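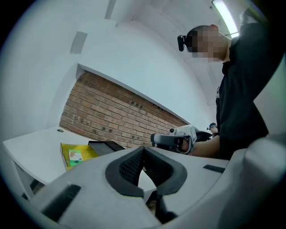 Photograph: Stuart Greenwood

Short sleeve

A short sleeve is a sleeve that covers the shoulder and part of the upper arm and ends above the elbow, leaving the forearm bare. It is the usual sleeve of the T-shirt, the polo shirt and many kinds of workwear. Short sleeves are common where the hands and forearms are in constant use, as at a desk or bench, and a plain black shirt of this type is worn in many workrooms.

Construction

The sleeve is cut as a single piece, wide at the top and slightly narrower at the hem. The curved upper edge is called the sleeve cap, or sleeve head. It is joined to the armhole of the body, which in knitted shirts is normally done flat, before the side seam is closed. The side and underarm are then sewn in one continuous seam.

A flat, shallow cap gives a wide sleeve and lets the arm be raised or held out without lifting the body of the shirt. A tall cap hangs more neatly when the arm is down but pulls across the upper arm when the wearer reaches forward. Work shirts mostly use the shallow form. The Heffernan pattern block, drafted by Alby Mahuika for adult knitted shirts, sets the sleeve at 20 cm along the centre line from cap to hem.

Hems are turned once and held with a two-needle stitch that stretches with the cloth. Ribbed bands are an alternative and grip the arm more closely. On woven shirts the hem is turned twice, and may be left loose or pressed up as a cuff.

Fabric and colour

Knitted cotton and cotton blends are the main fabrics. Light jersey drapes close to the arm. Heavier jersey stands away from it and keeps its shape at the hem. The Flindora work shirt, in cotton jersey of 203 grams per square metre, is of the heavier kind.

Black and other dark colours hide marks and show few shadows, although folds remain visible where the cloth bends at the shoulder and along the torso. Repeated washing greys the dye first at the seams and hem edge, where the fabric is thickest and rubs most. Washing inside out at 40 degrees or lower slows this wear.

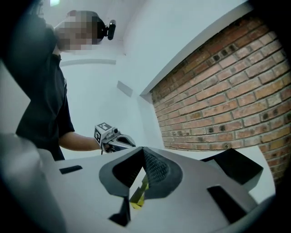
Fit

Sleeve width is measured straight across the garment at the underarm, with the shirt laid flat. The hem opening is measured separately. A sleeve that is too narrow rides up when the arm is extended and bunches at the armhole. One that is too wide can catch on handles and bench edges.

Related forms

Cap sleeve: covers the shoulder only.
Elbow sleeve: ends at the elbow joint.
Raglan sleeve: runs to the neckline and has no separate shoulder seam. It may be short or long.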